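Unit 6: Storing small personal items at the desk

Open holders suit items that are long, narrow and used daily. Measure the longest item first. If more than about half its length stands above the rim, the holder may tip when knocked. 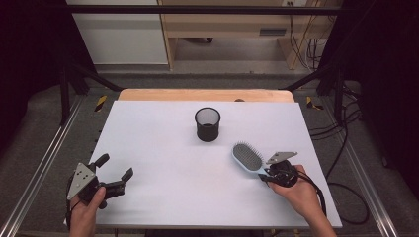 Width is checked separately from length. The Skundstead worksheet allows 28 minutes for this part. A hairbrush has an oval head much broader than its handle, so compare both parts with the opening of a black mesh pen holder such as the one on the white board. Enter the result in column 6.

Reading for November: Soliman handout, pp. 36 to 49.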